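So, Zuldale open day! I'd been meaning to go for years and this time I finally got on the early train with a flask and a cheese roll. The old Bosman paper mill only lets the public in on 12th October, and by the time I'd walked up from the station the queue was already past the weighbridge.

I was put in a group of 39, which is too many for the vat room, so we shuffled through it in two halves. Our guide was Yiran Meng, who has worked the sheet presses for eight years and talks very fast. She let us each pull a sheet from the vat (mine came out thick at one end like a badly made pancake) and then showed us the felts, the drying loft and the sizing tubs. The smell in there is wonderful — wet wool and something a bit like porridge.

After that we went up to the Dumov loft, named after the family who hung paper there before the Bosmans bought the place. It's three flights up and the steps are steep, so take proper shoes. The windows have wooden slats that slide open to let the wind in, and you can see right over to the Grornau hills.
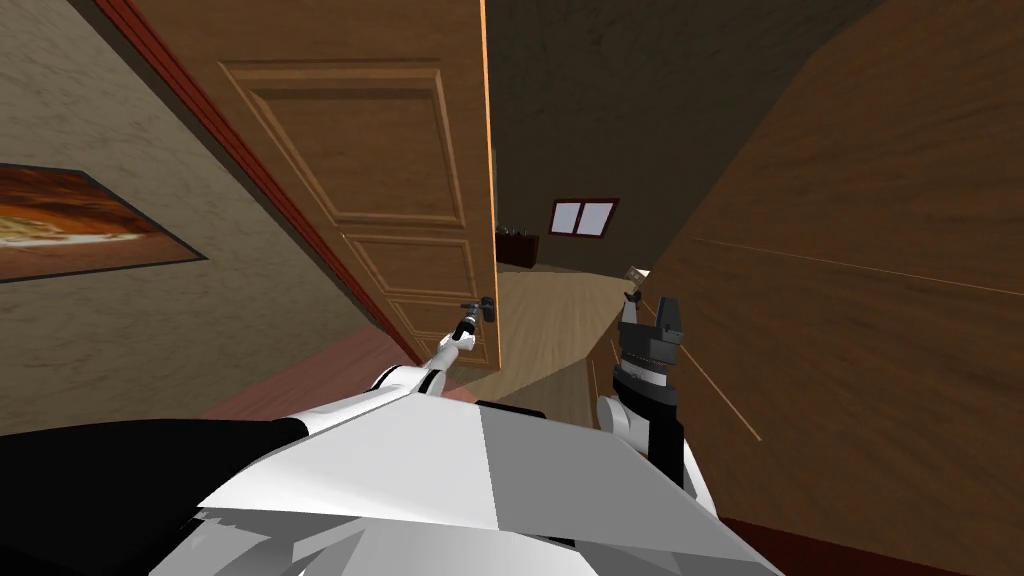
The simulated hallway, with the wooden door partly open and a gripper at the handle.

Lunch was soup in the old rag store. Pea or tomato, both fine, and the bread was still warm. I got chatting to a couple who collect watermarks and own some 3,112 of them, all in shoeboxes! They'd brought one to compare with the moulds on show, and we all held it up to the window and agreed it was a fish. Or possibly a boot.

The shop is small but dangerous for anyone who likes stationery. I came away with a pad of laid paper, a packet of offcuts and a marbled notebook I'll never dare write in. Cash only at the till, by the way, and the nearest machine is back down by the station.

I missed the marbling demonstration as it clashed with our tour, so next October I'll go straight there first and do the vats in the afternoon.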